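Jollness 2.4 review: a grasp planner for people who sort messy things

Reviewed by Wendelin Oberholzer

Jollness is a grasp planning and perception package that runs on a Linux machine beside your arm controller. It takes wrist camera images, finds objects, proposes grasps and hands the best one to whatever motion planner you already use. I have had it on a two-finger arm since November, mostly on empty drink bottles and packaging. I paid for the license myself, 3,000 dollars for one seat with a year of updates. 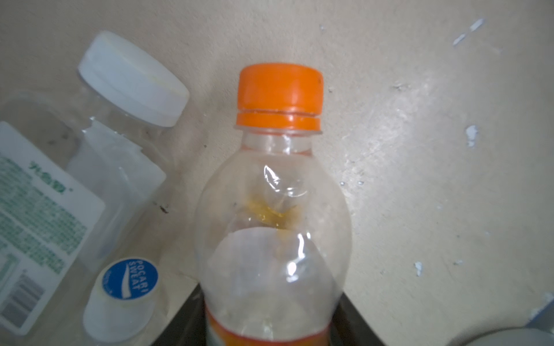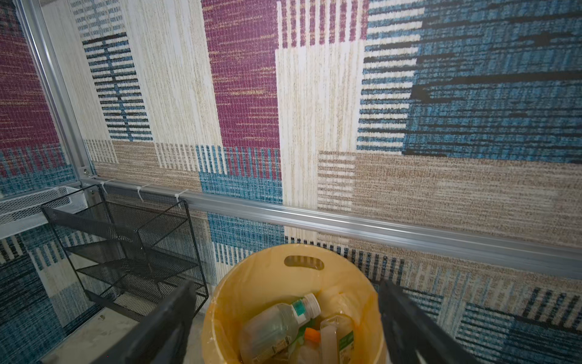
Setup took me an afternoon. The installer found the camera driver without help, but the hand-eye calibration tool wanted its own printed target and would not accept the board I already had. Once I gave in and printed theirs, the calibration finished on the first try and I have not had to repeat it. The settings live in one text file, and the comments in that file are better than the manual.

Detection of clear plastic is the main reason to look at this package. My old setup was Steiner, which depends on the depth channel and tends to see straight through a thin bottle to whatever is behind it. Jollness works out the outline from the color image first and uses depth only as a hint. Crumpled bottles are usually found as one object. Large clear jars are less reliable, above all when there is something white inside, and now and then it reports the lid and the body as two separate things. You can turn on a merge step that fixes most of this, at the cost of sometimes joining two bottles that touch.

I logged 1,482 grasp attempts over the test period. I won't give a single success rate, as I changed settings several times along the way and the number would not mean much. What I can say is that caps are handled well. The planner likes a ribbed cap on an upright bottle and scores it high, which suits me. It is weaker on anything lying against a bag liner. The liner wrinkles get picked up as edges, and the planner will offer a grasp on a fold of plastic film with great confidence. Raising the minimum object thickness helps. The default is too low for this kind of work.

Placing is more basic. You define a drop region by drawing it on the image, and for a round bin you get a polygon with as many corners as you have patience for. There is no check on how full the bin is. I wrote a small script for that, and the Python interface made it easy enough. Amlow sells an add-on called Tidness that is supposed to handle it, but I have not tried it.

Speed is fine. A new plan takes less time than the arm needs to get back to its viewing pose, so I never wait on it. Memory use creeps up over a long session, and after 5 hours or so of steady running I restart the perception process. The release notes for the next version mention a fix.

The viewer deserves a word. It shows the ranked grasps over the live image and lets you scrub back through old attempts, with the scores broken out by term. I found 11 bad settings of my own that way in the first week. The log files it saves are large – set a disk limit before you leave it running overnight.

Support answered both of my emails the next working day. One answer was useful and the other sent me to a forum thread I had already read.

Good: clear plastic detection, viewer, calibration that holds, readable config file.
Not so good: bag liners, split detections on jars, no bin fill check, memory growth.

Four out of five. If your parts are solid and opaque, Steiner is cheaper and will do the job. For bottles and wrap I am keeping Jollness, and I will update this page when the memory fix is out.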